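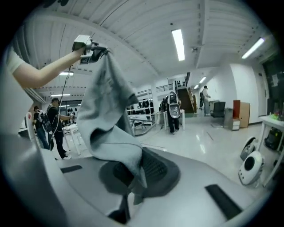

Gray cloths, sorted by job

Friday was spent on cloths. The gray ones get used on everything, so they now go into 3 piles - dusting, glass, floors. I fold them in half twice and stack them with the fold facing out. Washing is at low heat with no softener, which leaves a film on glass. Umesh Bajpai dries his on a line; I use the rack, about 12 to a load. Anything with a frayed hem moves down to floors. The label tape is still on order.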